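3.2 Survey of Operator Controls at the Dovgate Site

The second phase of the project examined how employees at the Dovgate packaging plant identify and use the controls on older machinery. The plant was selected with the agreement of the site manager at Romaniuk, who granted the team access to the production floor during the morning changeover in August. All participants were informed of the purpose of the study and signed the consent form reproduced in Appendix B.

A total of 237 questionnaires were distributed, of which 159 were returned complete. Respondents were asked to name the meaning of each button color used on their own line, to state whether they had received written instruction on it, and to report any occasion on which they had pressed the wrong control. Supervisors completed a separate form, prepared by Kulap Saithong, which is treated in Section 3.4.

The responses show that color alone is not a dependable guide. Red was understood as a stop command by almost all respondents. Green and white were less settled — on two of the lines white is used for starting, while on the third it resets a fault. Employees who had moved between lines reported the most uncertainty, and 101 respondents stated that they had learned the controls from a coworker.

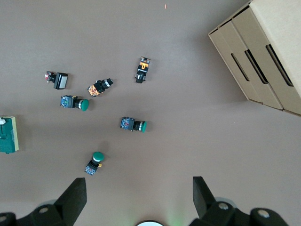
Figure 6. Industrial pushbutton switches, including a type with a square white face and a green mushroom-head type.

Head shape was considered as a second variable. Respondents described mushroom heads as easier to find with a gloved hand, although several noted that such heads were more likely to be pressed by accident when placed near a walkway. Flat heads drew few comments of either kind.

The team had intended to repeat the survey at the Fleltstead site. Access could not be arranged before the end of the term, and the comparison planned by Chih-ming Wan was therefore limited to the maintenance records, which contain 495 entries. The method used to sort these entries is set out in the next section.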